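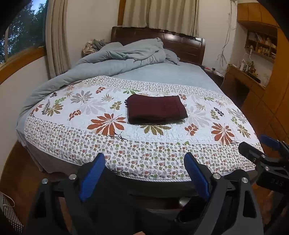

**Software review: Voyle 2.0, grasp planning and episode review tool**
Prepared by Glenys Trevor, Stiltwood Laboratory, 11/15/23

Voyle was evaluated over 18 working sessions on household cloth tasks recorded with hand-held grippers. The package covers segmentation, grasp proposals and episode labeling. It was installed on one workstation with a Testlow license.

Segmentation was the strongest component. A folded maroon cloth on a white quilted coverlet was outlined cleanly, although the coverlet carries a dense print of flowers and leaves. Printed motifs in rust red and olive were seldom proposed as objects. The older Starkent package returned many false regions on the same material.

Grasp planning was less consistent. The planner favors raised corners and rounded folds, and on thick bundles its first proposal was usually acceptable. On thin single layers it often selected two plies -- a known limitation, according to the release notes.

The labeling interface is plain and quick. A batch of 145 episodes loaded in 20 seconds. Keyboard shortcuts cannot be reassigned, and exported files omit the operator's comments unless a separate setting is enabled.

The laboratory recommends Voyle for perception and labeling. Purchase of the planning module should wait for the February release.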